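September, early, before work

Slept badly, up at 4, so the time went to the table question I have been putting off. Gonzalo Cifuentes wants the place-setting layout fixed before he orders the second set of mats from Barrios, and his last message gave me the overall size of the mat but left out which way the stripes should run. I have decided on vertical as seen from the seat. Horizontal makes the mat look wider than it is and I keep setting the plate off center against it.

Settled order of work: mat first, square to the front edge. Plate second, on the mat. Fork, knife and spoon last, taken from the wire basket one at a time. The basket stays within reach of either hand. With everything upright in it the long pieces lean and catch in the grid, so they have to be lifted straight until the end clears the top wire and only then tilted. Pulling at an angle drags the basket along. 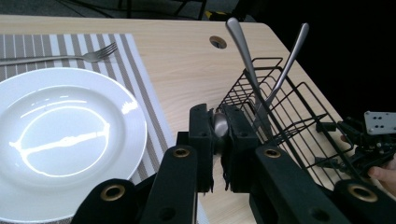
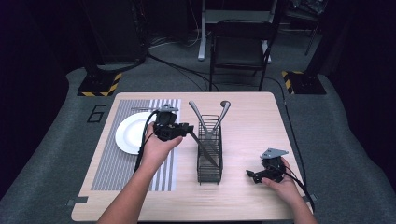
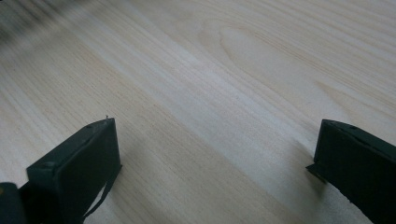
Timed the full setting over 19 repeats with the kitchen clock. The slow step is the knife. The fork and the spoon can go down in any order without changing the total by much. Moving the basket closer to the mat helped less than I expected, and it put my sleeve in the way of the plate, so it goes back where it was.

Maite Villalobos wrote at lunch about the finish. She put Dusatent on her own table last spring and says it leaves a film that plates slide on. I have the Rudley oil in the cupboard, half a can, and would sooner use that up. She also thinks the wood should be left alone until the heating comes on, as the top will move a little then. Reasonable. Postponed.

Price from Bindevico for a complete service came to around 900 with delivery, for 6 covers. Too much for plain white. I asked whether they sell the dinner plates separately and have had no answer. If it is no, I will fill in from the shop by the station, where the rims are narrower but the color is close enough.

Remaining: send Gonzalo the stripe direction and ask him about hemmed edges - the cut ones fray in the wash. Look for the felt pads, last seen in the drawer with the fuses. Bed by ten.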